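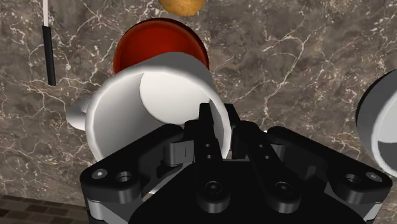 Why do two codes that start from the same star cluster give different answers after a few crossing times? Small rounding errors grow with every close encounter, so the positions of single stars drift apart even when the overall shape of the cluster stays the same.

3. Comparison of integrators

3.1 Initial conditions

All runs start from a Plummer sphere of 2,000 equal-mass stars with no gas and no primordial binaries. We drew 9 realizations from different random seeds and gave each one to both codes, Nesis and Clunmont, as the same plain-text table of masses, positions and velocities. Units are the usual N-body units, with total mass and gravitational constant set to one. Neither code was allowed to recenter the cluster before the first step. An early version of Clunmont did this by default, and the shift was enough to change the order in which the first close pairs were found.

Nesis uses a fourth-order Hermite scheme with individual block time steps. Clunmont uses the same order but shares one step among all stars in a group, following the grouping method described by Khổng. We kept softening at zero in both.

3.2 Energy error

The relative energy error was written out once per time unit. In Nesis it rises slowly and then jumps when a hard binary forms. In Clunmont the jumps are smaller but the slow rise is steeper, as expected when distant stars are moved with steps that were chosen for their neighbors. Three of the runs in Clunmont stopped before core collapse when the shared step fell below the allowed minimum. We restarted them from the last saved snapshot with a lower minimum and kept them in the sample.

We did not correct the velocities after a jump. Some authors rescale them to bring the energy back to its starting value, but this hides the problem we want to measure.

3.3 Divergence of single orbits

For each star we measured the distance between its position in one code and its position in the other at equal times. The mean of the logarithm of this distance grows almost in a straight line until it reaches the size of the cluster, where it flattens. The slope is the same in both directions of the test - Nesis against Clunmont, and either code against itself with the last digit of one coordinate changed. We take this to mean that the growth belongs to the cluster and is not set by the integrator.

The half-mass radius behaves differently. It agrees between the codes well past the point where single orbits have lost all memory of each other. Core radius falls between these two cases: it agrees until the first hard binary forms and scatters from then on.

3.4 Analysis software

Snapshots were reduced with Flatura, which finds the density center and the Lagrangian radii. The version used was the one released on March 4, 2023. Later versions weight the density center by mass, which makes no difference for equal-mass stars. Binary detection was checked by hand for two runs, and the list of pairs matched in both.

Contact: Glenys Nepia, corresponding author | © The authors | Back to top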